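Changing the pillowcases, and other small jobs

I have been putting off the bedding sort-out since November. The linen cupboard had got to the point where you couldn't shut the door without leaning on it, so I took a morning and went through the lot. The small cushions and pillows came first as they take up the most room and have the silliest covers.

The two I wanted to deal with were the teal one with the cats and the dark blue one with the cartoon face that says "NON!". Both are favourites in this house and both get used every day.

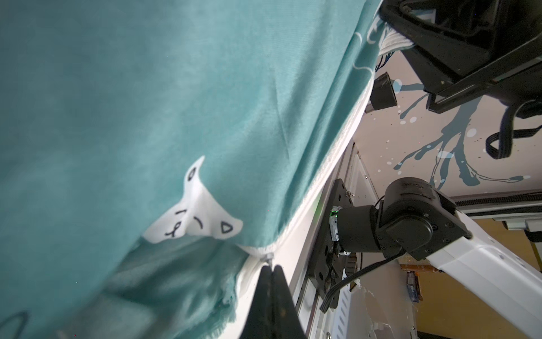
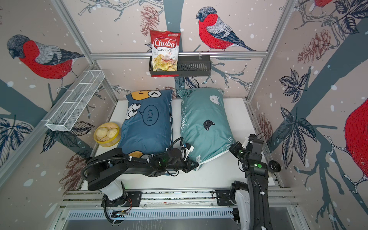 My rule with printed cases is to turn them inside out before they go in the wash. I learned this from my neighbour Nisha Rathore, who had a set of printed covers for her kids that went grey in one winter. Cold water, a short cycle, and onto the line in the shade. The dryer is hard on white prints in particular. They go stiff first, then they start to crack along wherever the fabric folds.

Getting a case back on is the part people make hard work of. I used to hold the pillow under my chin and shake, which is how my mother did it. It works but it gives me a sore neck now. What I do these days is lay the pillow flat, put the case next to it with the opening facing the same end, and find the two far corners of the case from the inside. Then I take hold of the pillow's corners through the fabric and flip the case back over my hands. The rest slides down. Work the last corners in with your fingers and smooth the edge. It takes less than a minute once you've done it a few times.

Check the hem while you're there. Loose threads want snipping, not pulling. I pulled one on a flannelette case a few years ago and undid about 18 centimetres of stitching in one go, and then had to get the machine out to fix it. Now I keep a small pair of scissors on the shelf with the linen so there is no excuse.

After that I did the sheets. I had been keeping fitted sheets for a bed we no longer own, and I have no idea why. Those went in a bag for Leif Bundgaard, who collects old cotton for the animal shelter out past Clellstead. He takes towels as well, but not pillows or doonas, as the filling gets everywhere if a dog has a go at it. If you are nearby and have a pile to get rid of, he'll pick up from the carpark behind the Padodside shops most mornings before nine.

I kept two full sets for each bed plus one spare for visitors. A lot of advice says three sets per bed, but we have a clothesline that gets decent sun and I can usually have sheets washed and back on the same day. The spare set is a plain white one. It cost more than the others and has lasted much better. The cheap set I bought at the same time was advertised as 300 thread count and had pilled by the second wash, so I don't pay much attention to the number on the packet any more. I feel the cloth if the shop will let me.

Folding the fitted ones is still a mess. Aigars Vanags at work showed me the way with the corners tucked into each other and I can do it if I stand at the kitchen table and concentrate, but by the third sheet I'm rolling them up and hoping. They fit on the shelf either way. I put each set inside one of its own pillowcases so I can grab the whole bundle, and that has made more difference than any amount of neat folding.

The shelves themselves needed a wipe and one of the brackets had worked loose. I put in a longer screw and it seems fine – I'll see how it goes once the winter blankets are back up there. The blankets are airing over the verandah rail at the moment. One has a small hole near the binding that might be moth, so I've got it sealed up in the freezer for a few days to be safe, next to the peas.

I also found the missing half of the green towel set, a hot water bottle with no stopper, and a tablecloth that belongs to Jytte Hafþórsson. Jytte, if you're reading this, it's washed and on the hall table. Sorry for hanging on to it so long.

Still to do are the beach towels and the box of curtains from the old place. The curtains are 164 centimetres long and none of our windows here want that length, so they'll need to be taken up or given away. I am leaning towards giving them away. If anyone wants them they're a cream colour, lined, with hooks, and they will be in the shed until the end of the month.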